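Is a "moving kit" of boxes worth it, or should I just buy boxes one at a time?

Posted in Moving & Storage
Asked by stairwell_b

I'm leaving a one-bedroom in May and the kit everybody points me to is the Fullance one, $200 delivered. The product page says it "handles a full household" and then never says whose. I have books, a lot of kitchen stuff, two lamps and a floor mirror. My sister swears you can get everything free behind a grocery store. I'm suspicious of both of them. Has anybody paid for a kit and felt okay about it afterward?

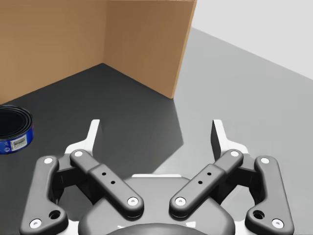

Replies (3)
Sorted by: most helpful

Peninah Obura

I've moved five times and paid for a kit once. It was mostly large boxes, and large boxes are the ones you need least. Fill one with books and you can't lift it, fill it with pillows and you've paid good money to carry pillows that would have gone in a trash bag. What I ran out of was small boxes, on the second night.

Before you pay $200, ask the seller for a list by size. If they only give you a total volume, walk away. Ask about the strength rating too. Single wall is fine for clothes. For dishes I want double wall, and "heavy duty" printed on a website isn't a rating of anything.

I priced my last move by the piece at Fogh, the packing supply place near me, and it came to less than the kit with tape included. I had to drive there twice, so count your gas.

Your sister is half right. Liquor store boxes are great for glasses. Produce boxes have holes and smell like onions, and I wouldn't put books in anything that held fruit — bugs like the glue.

Long stuff is its own problem. 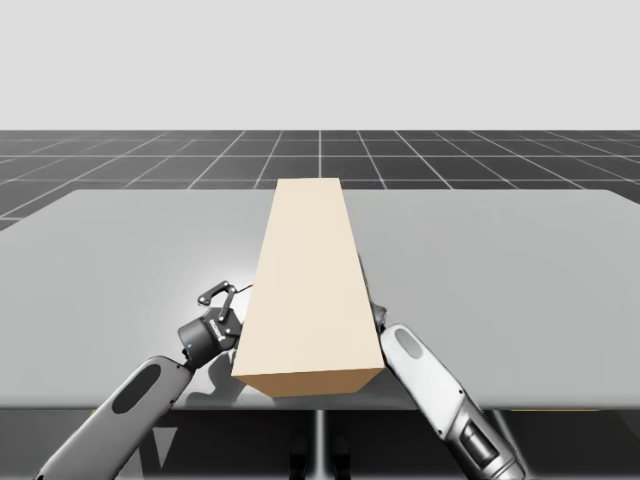

Long box, plain top

For the lamps, take the shades off and pack them separately. For the mirror, get a proper flat mirror carton and stand it on its edge in the truck. Mine rode lying down once, under a rug, and you can guess.

tallpaul35

just get the kit. life is short

Ramard Regular

I'd push back a little on buying by the piece. If you don't have a car it's a pain, and delivery on single boxes is a ripoff. I used the Brerico rental bins instead. They stack well and there's no tape. But the late fee starts the morning after your return date, and the pickup window was "8 to 6," so I lost a day waiting for it. Read that part of the agreement before you sign, it's near the end and the print is small.

Also check the returns on any kit. Mine said unused boxes could go back, and then it said only in the original bundle, which I'd cut open to get at the boxes.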